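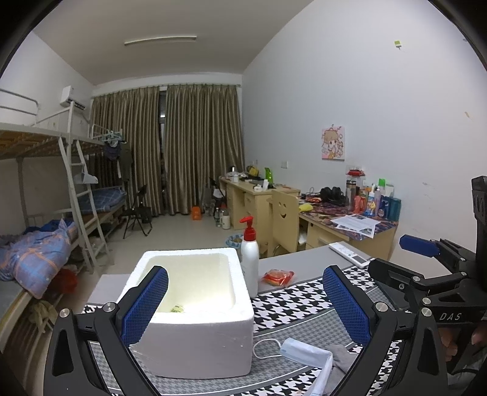 3.2 Setup and upkeep of the hand-held gripper

One gripper was used for all 263 episodes in the dormitory set. A second unit (the Prima spare) stayed boxed and was only opened for parts. Everything in this section is about the first one. Setup on the robot side is in 3.4.

Jaw alignment. Done at the start of each session, before the recorder is started. Open fully, close slowly on nothing, look at where the pads meet. They should touch along the whole face. If the tips meet first the jaw arms have crept, and the screws on the arms need loosening, reseating and tightening again, a little at a time and alternating. Do not tighten one screw all the way and then go to the next. We did this early on and the left jaw ended up with a slight twist that took most of an evening to find. No threadlocker on these screws during collection, they get undone too often. Landry checked them by hand between episodes and with the driver at the session break.

Pads. The blue pads are textured and the texture fills up. Foam is the worst, then paper and cloth lint. Wipe with a damp cloth after every foam or fabric task, let dry, do not use solvent. One pair went shiny after alcohol and slipped on plastic packets for the rest of the session (those episodes are kept but flagged, see 3.6). Shiny pads can be brought back once with 400 grit paper, two or three light strokes across the grain. After that replace. Replacement is in pairs, always, even if only one looks worn – a new pad against an old one pulls light objects sideways on closing. Pads were changed every 40 episodes or sooner if the packet test failed.

Packet test. A small sealed snack packet is picked up by one edge, held for a slow count of five, and put in an open foam box. Three in a row without slip and the pads pass. It is a crude test but it caught every bad pair we had. The box has to be a light one. A heavy box hides a bad release, where the packet sticks to one pad and drags on the rim.

Trigger. The lever should come back by itself from any position. If it hangs part way, dust or hair at the pivot is the usual cause, so blow it out first and then work the lever twenty or so times. A hanging trigger is easy to miss while recording, the operator just compensates with the finger, and it shows up later as a gripper width signal that never quite reaches open. Chisholm found this in the logs, not at the desk. We now plot width for the first episode of each session before going on to the second.

Zero width and full width. Recorded as two separate short clips, jaws closed then jaws spread wide, held still over the table with the task objects already laid out. The spread clip doubles as a view check: both pads must be in view and more or less even left and right, with the box between them. If one jaw sits clearly higher than the other the mount has moved. Loosen, level, retighten, then shoot both clips agian. Fig. 5 is from this step.
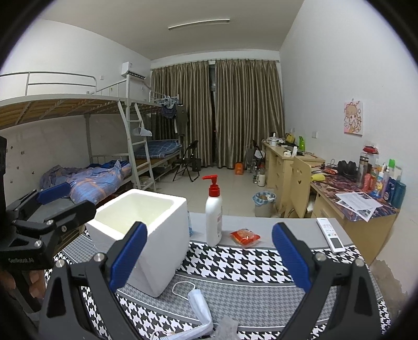

Fig. 5. Jaws spread over the table, open foam box between the pads. Pump bottle, snack packet, remote control and face mask are laid out around it.

The table cover matters more than expected. A strong black-and-white pattern gives the tracker plenty to hold on to, but only if the cloth lies flat. Folds near the front edge moved when the operator's sleeve touched them and the pose drifted with them. Smooth it out before the zero clips and again after any task that drags cloth. Small objects can be shifted afterward, the cover can not.

Lighting was left as found in each room, curtains included. We did not recalibrate for light changes inside a session. McKinnon argues we should have and she may be right, the two evening sessions have more dropped frames than the rest (Table 3).

Repairs. Two during the whole set. First, the right pad came off its backing, reglued with Fehr contact adhesive, clamped overnight, no trouble since. Glue on the rim of the pad must be cut away or it catches on thin plastic. Second, the mount clamp loosened after a knock against a bed rail. Nothing broken but 19 episodes had to be dropped before the shift in view was noticed. After this a line was drawn in paint marker across clamp and body, so a slip shows at a glance. We would do this from the first day on any new unit.

Storage. Jaws slightly open, never closed, the pads take a set otherwise. Screws, spare pads, driver and paper in the same case as the gripper.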